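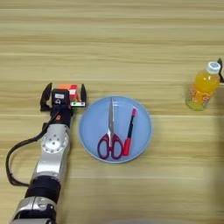

The cube held in the gripper, orange at the top

druditgate
Posted Sunday, 9:14 am

I'm trying to pick a finish for a wood tabletop and could use opinions. It's light wood with long grain stripes running the length of it, pale beige up to a caramel color. It gets used for everything: puzzles, snacks, homework, mail. Right now it looks smooth and fairly matte and I want to keep it that way. I have a can of Teltano hardwax oil left over from a shelf. Is that enough protection, or should I go with a water-based poly?

Reply #1
xiong141
1,204 posts

Poly. Oil is fine for a shelf but a table people eat at needs a film on it. Get the matte version and you won't see much difference in color. Three thin coats, light sanding between them, and leave it alone for a week before you put anything heavy down.

Reply #2
kumon_st

I disagree with #1. I've had hardwax oil on my kitchen table for years. If you get a ring, you sand that spot and rub in more oil. Try that with poly and you end up redoing the whole top. Matte poly also goes shiny where people rest their arms.

Reply #3
xiong141

Mine hasn't gone shiny. You do have to stay off it with the scrub pad.

Reply #4
druditgate

Thanks both. Snacks are my main worry. What usually ends up on it is a plate and a bottle of juice, with no placemat under either one.

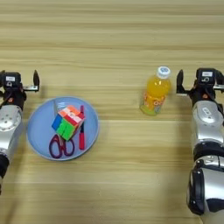
So the finish has to stand up to juice more than anything else. Coasters last one day in this house and then they're in a drawer. I'd also like to avoid anything that turns the light parts yellow. I like the pale streaks.

Reply #5
kumon_st

Juice is no problem if you wipe it up the same day. For the yellow, test the underside first. Plain oil will warm the color some. Teltano sells one with a little white in it, and I'd use that on a light top.

Reply #6
tabletop21

Whichever you choose, do the underside too. I skipped mine and the top cupped by April. I sanded to 100 grit and thought that was enough, but it wasn't. Go finer.

Reply #7
xiong141

Agree on the underside. Still say poly.

Reply #8
druditgate

I'll do two test patches underneath, one of each, and leave some juice on both overnight. Will post what I find.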